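We got into Edet a little before lunch, and by the time we had dropped our bags at the guesthouse the sun was out and the whole harbor smelled like coffee and tar. I loved it right away! It's a small town (one main street, a church, a bakery with a line out the door) and you can walk from one end to the other without hurrying.

Our first stop was the open day at the old Lodley boatyard, which only happens once a year in May. I'd been looking forward to it for months, and it was even better than I'd hoped. Ívar Baldursdóttir showed our group around, and she knew every plank in the place. The big shed had a fishing boat up on blocks, half of it stripped down to the ribs, and we were allowed to walk right underneath. She let us try the caulking mallets too. Mine made a dull thud. Hers rang like a bell.

After that we climbed up to the sail loft, where the floor is so smooth from years of canvas being dragged over it that we had to take our shoes off. There's a row of windows facing the water, and I could have stayed up there all afternoon.
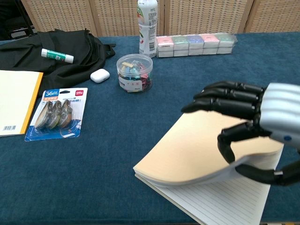 The ferry over to Jukanden leaves from the steps behind the yard and takes 30 minutes. Sit on the left going out if you can, the cliffs are wonderful from that side and we saw puffins the whole way along! The island has a path up to the Pollach lighthouse, around 400 steps if you believe the sign at the bottom, and my knees certainly did. It was windy enough at the top that my husband had to hold his hat on with both hands, but the view goes on forever.

We ate fish soup at the café by the landing (get the rye bread with it) and nearly missed the last boat back because we got to talking with a couple from the next table who had been coming out every spring since their honeymoon.

Back in Edet the yard was still open, so we slipped in for one more look at the boat on the blocks. They had lit the lamps in the shed by then and somebody was playing an accordion. The next morning we had rain and an early bus, so the bakery had to wait for another trip.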